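Project Report: Planning Software for Taking Apart Old Desktop Computers

Robotics Software Project, final report
Submitted 11/4/24

1. What we set out to do

When we started in June our plan was to write one program that could look at an old office computer and take the whole thing apart. Our supervisor smiled at that and asked us to come back with something smaller, and we are very glad now that the advice came early! What we ended up building is a planning layer called Ernell. It takes a list of parts that a camera system believes it can see inside an open case, works out a sensible order for removing them, and hands each step down to the motion controller as a path the arm can follow without bumping into anything.

The perception part was already there when we joined. It is called Stoltov, it was written by the group before us, and we changed as little of it as we could (we did change some of it, see section 4). The motion controller, Hutard, is also older than our project and is used for other things in the lab, so we were asked to leave it alone completely. Our job was the piece in the middle, and most of this report is about how that piece talks to its two neighbors.

2. How the planner works

Ernell keeps a graph of the parts. Every part is a node, and an arrow from one part to another means "this has to go first." A memory module has to be unlatched before it is lifted, a cable has to be unplugged before the drive it belongs to can move, and so on. We wrote most of these rules by hand in a plain text file, partly so that students who come after us can add their own without having to read our code. The file got long, and we spent a cheerful but slow couple of weeks arguing over the names of things in it.

Once the graph is built, the planner looks for parts with nothing left in front of them and gives each one a score. The score mixes how sure the perception system is, how much free space there is above the part, and how far the arm would have to travel. In the first version we only used distance, and the arm kept choosing parts that were close by but hard to reach. Adding the free space term made the biggest difference of anything we tried. 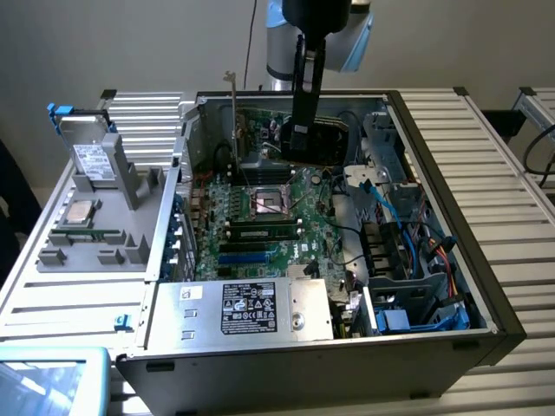 Clearance turned out to be the subject we knew least about and had to learn the most about. Our early collision model treated the gripper as a simple cylinder and the case as a box with an open top, which is fine until something tall gets in the way. With a tower lying on its side, the gripper comes down from above over the heatsink and fan area, and a silver expansion slot bracket can be standing straight up past the top rim on the left, where our box model said there was only air. Blue data cables looping from the drive cage toward the motherboard are another thing the box knew nothing about. We replaced the box with a height map that Stoltov builds from its depth data, and the planner now checks the gripper body against that map along the whole approach, as well as at the end point. Cables are still only half solved. We mark them as soft areas and add a penalty for passing through, and a path that has no other choice is sent to the person at the desk for approval.

3. Keeping the picture up to date

A plan is only good as long as the world stays the way the planner thinks it is. After every step Ernell asks Stoltov for a fresh part list and compares it with what it expected to find. If a part that should be gone is still there, the step is tried again, up to 2 times, and then the part is set aside and the planner works on something else. We liked this approach because it is easy to explain and easy to read in the logs.

The hard bit was matching old parts to new ones. Stoltov gives every detection a new number each time it runs, so a memory module that was number five a moment ago might now be number one, and early on our planner would happily conclude that everything had been removed and then replaced by strangers. We now match by type and position together, with a small allowance for parts that have shifted.

4. Tooling

We wrote a replay tool, Ots, which takes a saved log and runs the planner against it without the arm. We built it in the last third of the project and wish we had built it first. Before Ots, each change to the scoring meant booking time on the arm, setting up a case and waiting. With Ots we could run all 80 of our saved logs before lunch and see which plans had changed.

Ots is also the reason we touched Stoltov at all. The old code did not save its confidence values, so a replay could never give the same answer as the real run. We added those values to the log format, along with a version number, and the older logs are still readable.

5. Results

On the replayed logs, the planner picked a valid next step in 93 percent of decisions, judged against orders that we had worked out by hand. Most of the misses came from a part being given the wrong type, with slot covers and small brackets confused the most often. We have less to say about complete runs on the real arm. Our time there was limited and we used a good deal of it on calibration, so we would rather not put a number on it.

Planning time was never a worry. Even for a crowded case, a new plan is ready in under 5 seconds, and nearly all of that is the height map being rebuilt – the graph search itself hardly shows up.

6. What we would do next

The rules file should be split by computer model, with a shared part that covers what they have in common. We would also like the planner to reason about which way a cable can be pushed, and we left some notes on this in the project folder, next to a rough first try that does not run yet. Anyone picking up the work should begin with Ots and the shortest of the saved logs, and should read the comments at the top of the matching code before changing the position allowance. It is set in two places, and we ran out of time to fix that.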